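Published Tuesday, November 18, 2025
By Wahyudi Khoo

4.2 Gripper comparison in simulated apartments

We compared two end effectors on the Tondside mobile manipulator: the Korar two-finger parallel gripper and the Ledesma three-finger adaptive hand. The arm, base and low-level controller were held fixed. Each gripper was tested in the Jitholm apartment set, which provides furnished rooms with randomized tabletop clutter. A trial began with the robot next to a table and ended when the target object had been held clear of the surface for two seconds, or after 30 seconds of simulated time. Trials in which the planner returned no path were logged separately and are excluded from the success rates below.

The policy received color images from the onboard camera only. Camera pitch and roll were perturbed at the start of every trial, so the horizon was seldom level and parts of the robot's own body could cover the work surface (Figure 3). No masking of the body was applied. We ran 3043 trials in total, of which 2894 produced a valid plan. 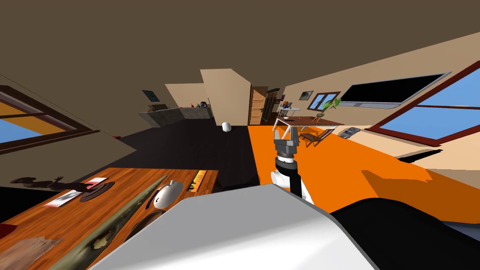

Figure 3. Onboard view in a simulated apartment, two-finger gripper. The horizon is tilted and the robot's body partly hides a plate on the table.

Success was strongly dependent on object height. For objects taller than the finger pads, the two grippers were within one standard error of each other. For flat objects such as cards and cloth, the two-finger gripper did better when the approach was steep, while the three-finger hand often touched the table with its outer finger and triggered the force limit. Lowering the approach speed reduced these stops but increased the number of timeouts.

Camera roll had a smaller effect than expected. Most failures at high roll were caused by occlusion: the policy selected a grasp point close to the robot's body, and the final correction was made with the target out of view. Retraining with 100 additional scenes per room type reduced this error for the Korar gripper but left the Ledesma results largely unchanged. We suspect that the wider palm hides the contact region during the last part of the approach, although we did not test this directly. Contact friction was kept at the simulator default for both grippers.

Last updated: September release, revision 2
3 comments | 12 shares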